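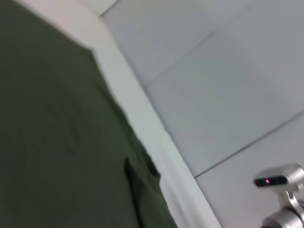
Laundry > Folding and Drying > Dark Cottons

Olive, charcoal and bottle green cottons show everything: lint, fold lines, pale streaks of powder, the shine left by an iron that was too hot. They need a little more care than a white tea towel, but most of it is a matter of habit.

Washing

Turn garments inside out and wash at 30 or 40. Use liquid, or dissolve powder in a jug of warm water before it goes in the drawer. Half a dose is enough for things that have only been worn once. Keep towels out of the load, as they shed, and a dark cloth will pick up every bit.

If you have hard water, run a rinse with 60 ml of white vinegar in the softener compartment now and again. The smell goes as the cloth dries. Don't do this in the same wash as bleach.

Taking it out

Empty the machine as soon as it stops. Shake each piece hard, twice, holding it by the hem. Creases that set in the drum on a thick cotton are a nuisance to iron out later, especially where a flap or pocket has doubled over on itself. Pull those flat with your fingers while the cloth is damp.

Drying

Dry dark things in the shade or indoors. A rail is better than a radiator. If you hang cloth over the edge of a table or worktop for a few minutes while you sort the rest, wipe the edge first and keep the hem off the floor. Floor tiles hold more grit and hair than they seem to, and damp cotton collects it. New dark cloth can also leave dye on a white surface, so put an old towel down until it has been through three or four washes.

We used a Revex folding airer for years. The plastic caps come off the ends of the rails and the bare metal will mark a shirt, so check them before you load it. Spare caps from Trilport fit if you trim them slightly.

Folding

You want a clean, dry surface wider than the piece you are folding. Lay it face down and smooth from the middle outwards, then bring the sides in and fold up from the bottom. For anything long, let the spare length hang over the edge and pull it up as you go – the weight helps to keep the part on top straight.

Ripples that run on a slant usually mean the cloth has been pulled out of square. Take hold of two opposite corners, tug gently, then try the other two.

Lint

Brush in one direction with a damp rubber glove. Sticky rollers work but leave a residue on brushed cotton.

Putting away

Change the fold lines if things are stored from November through to spring, or you will get a faded stripe along the crease. Once in the middle of winter will do.

Last updated Sunday, May 18, 2025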